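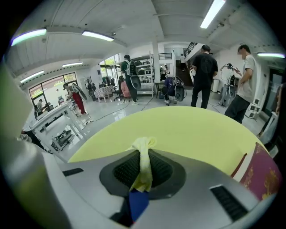

How many hand-held gripper sets should a first order cover?
Two per operator, plus one spare pair for every 5 operators. Budget by operator station, as cables, tables and props scale with it.

Step 1. Cost the station
Obtain a Dakton quote per pair and add $85 for cabling. Allow $600 for a backpack rig. Our Plavley order came to $721 per station before freight — almost all of it hardware.

Step 2. Choose the props
Buy cheap, ordinary items: cloths, folders, hardcover books. With one gripper in each hand, an operator can work a cloth over books on a small round table. 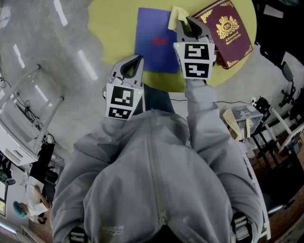
Step 3. Schedule delivery
Order before March. Confirm with Wusetow that marker cubes ship fitted, and keep the packing slips for warranty claims.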